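3.2 Work surfaces and daylight

The second part of the survey dealt with where people sit when they work at home, and with what they do about the window. Győri's earlier study of apartments in Sedgwick found that most tenants chose the spot for a desk once, in the first week after moving in, and did not move it again. We asked the same question in our two buildings, Trilero and Pluvasari, and got much the same answer. Of the 518 households that returned the form, a clear majority said the desk was still where it had first been put down.

The reasons given were practical. Tenants named the wall outlet, the internet socket and the width of the room, usually in that order. Daylight came up less often than we had expected, even among people who complained about glare later in the same form. Several wrote that they had wanted to face the window and only noticed in summer that the sun came in low over the parking lot in the late afternoon. One tenant on the west side of Trilero had taped cardboard to the lower panes in May and left it there until the fall.

We sorted the desks into three positions: facing the window, side-on to it, and with the window behind the chair. The first was the most common in both buildings. It was also the one in which blinds were most often reported as closed for the whole working day. Tenants in this group rarely adjusted the slats. They pulled the blinds down in the morning and turned on the ceiling light – a habit that makes the energy figures in Section 4 easier to follow.

Screens matter here as well. A large monitor at the far edge of a desk stands between the person and the window, and what daylight gets past it arrives from behind the screen. Figure 2 gives the general arrangement, with dark monitors along the far edge of a white desk and white horizontal blinds behind them.

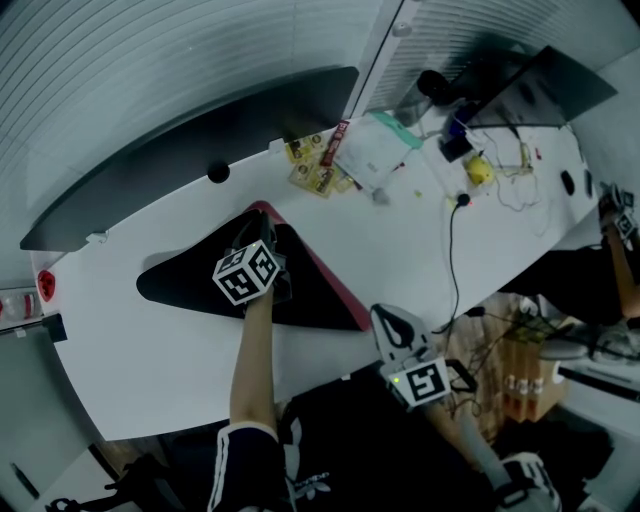 Figure 2. Desk with monitors at the far edge and window blinds behind.

3.3 Use of blinds over the day

A smaller group of 26 households agreed to keep a paper log for two weeks. They wrote down each time they raised, lowered or tilted a blind in the room with the desk, and added a word or two on why. The logs were collected by hand at the building office. Two were incomplete and were left out of the counts.

Most entries fell in the first hour after waking and the last hour before dark. Changes in the middle of the day were few and nearly always had to do with heat or with a video call. Cloud cover made little difference. On overcast days, blinds that had been lowered the day before tended to stay down, and some tenants noted that they had simply forgotten about them.

Privacy was the main reason given on the ground floor and was hardly mentioned above the third. In Pluvasari, where the walkway passes close to the windows, ground-floor tenants kept the lower half covered at all hours – including those whose desks stood side-on and who had no trouble with glare.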